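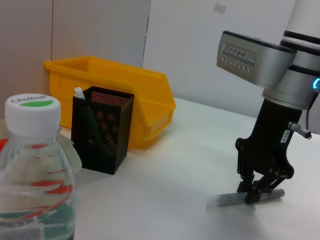 Goleck suspende las pruebas con su brazo robótico después de un fallo en la parada

1 de junio de 2019

La empresa Goleck ha suspendido las pruebas de manipulación de objetos en su laboratorio de Dalano, después de que un brazo robótico siguió moviéndose cuando la operadora ya había pulsado la parada. El brazo avanzó 60 milímetros más antes de quedarse quieto. No hubo heridos, y los daños se limitan a una botella de agua aplastada y a una mesa mojada.

El fallo ocurrió en el ciclo 464 de una serie que tenía previstos 822. En estas pruebas la pinza debe agarrar objetos corrientes, por ejemplo una botella o una varilla gris, levantarlos un poco y dejarlos otra vez sobre la mesa blanca. Es un trabajo repetitivo y lento, que normalmente una sola persona vigila desde el lado del armario eléctrico.

Aarti Pathak, que vigilaba la serie, vio que el brazo bajaba con un ángulo equivocado y pulsó el botón. «El movimiento perdió velocidad, pero no paró como debía», explicó. «Yo tenía las manos lejos. Si hubiera estado colocando la botella, hablaríamos de otra cosa».

Según el primer informe interno, la orden de parada llegó al controlador con retraso. El programa de la pinza, instalado pocos días antes, ocupaba la misma línea de comunicación y enviaba mensajes de posición sin pausa. Con la versión anterior no se había registrado ningún retraso de este tipo. Abhishek Singhal, responsable del programa, reconoce que la nueva versión se probó solamente con la pinza en el banco, sin el brazo conectado.

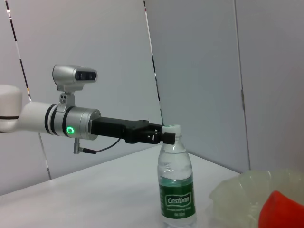 SEGURIDAD LABORAL

El laboratorio ha vuelto a la versión antigua y ha pedido una revisión a Clumton, una consultora externa. Su técnica Solveig Lindqvist considera que el problema principal está en el cableado – el botón dependía de la red de datos y no cortaba la corriente de manera directa. «Una parada de emergencia no puede esperar su turno», dijo. Su propuesta es un circuito separado y una distancia mínima marcada en el suelo.

La revisión costará aproximadamente 10 días de trabajo. Mientras tanto, los demás brazos del edificio pueden funcionar a velocidad reducida, siempre con dos personas presentes. Nadie podrá colocar objetos con los motores activados.

Shalini Kaushik, directora del laboratorio, confirmó que el incidente fue comunicado el mismo día a la aseguradora y también al fabricante Pant, que suministra el armario de control. Pant ha solicitado los registros completos de la serie y todavía no ha dado una respuesta. Las pruebas largas se reanudarán como pronto en septiembre.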